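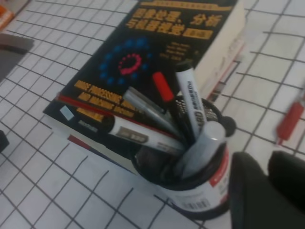
Where should a borrower return a book that came from another branch?
At any branch of the Whitfield system. The item is checked in on arrival and sent home by courier.

Whitfield Library Forum > Circulation > Interbranch returns

CirculationDesk_W
Patrons are reminded that the loan period for transferred items remains 20 days, with 2 renewals permitted when no hold exists. The period begins on the day of pickup. Items left in the outdoor bin after 6 p.m. are checked in the following morning.
14 replies | 3 shares

northstacks
I must object to the last point. A textbook placed in the bin at 6:15 p.m. on its due date is recorded as late, although the building is open until 8. The rule penalizes people who work.

CirculationDesk_W
The concern is noted. No fine is charged for the first day, so the record has no cost to the borrower.

quarto_reader
With respect, the record still blocks new holds until it clears. I lost my place in line for a statistics title in August for that reason.

millpond62
I do not share this view. The due date is printed on the receipt, and the desk accepts returns until closing. Staff should not be asked to empty the bin twice.

northstacks
The Joselus branch empties its bin twice - and it has a smaller staff.

CirculationDesk_W
Joselus operates under a separate schedule. A request to align the two has been submitted and will be answered in this thread. Until then, borrowers whose holds were blocked may write to the desk with their receipt number.

2,904 views

Related topics
Brokent reading room: summer hours
Koder catalog login errors (632 views)
Replacing a damaged hardcover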